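Zumia 15 fingertip set

Replacement fingers for the Steltero Zumia two-finger gripper, sold in pairs. Matte charcoal plastic, tapered and flattened towards the tip, with a slot near each end.

Order code: Z15-251
Fits: Zumia grippers supplied from April onwards
In the bag: two fingers, four screws, one shim
Screw size: 2.5 mm hex key (not supplied)

Fitting

Park the arm, switch off at the cell and take both old fingers off before putting either new one on. Don't mix old and new — the tips wear down and the pair will close unevenly. Close the gripper on the shim, tighten the screws, then run the zero routine from the Stekow panel.
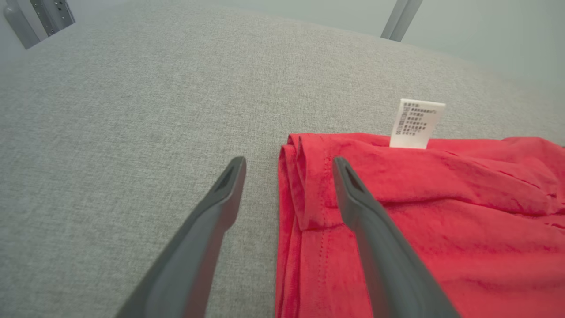
On a folding or sorting cell, set the approach height with a garment on the table and check it again over bare cloth. A tip should press lightly on the top layer without dragging the table cover. Wipe the slots out with a dry brush every 17 shifts. Lint left in them ends up on the next garment.

Older Delaunay mounts need the adaptor plate, sold separately.

Page updated 18 September 2025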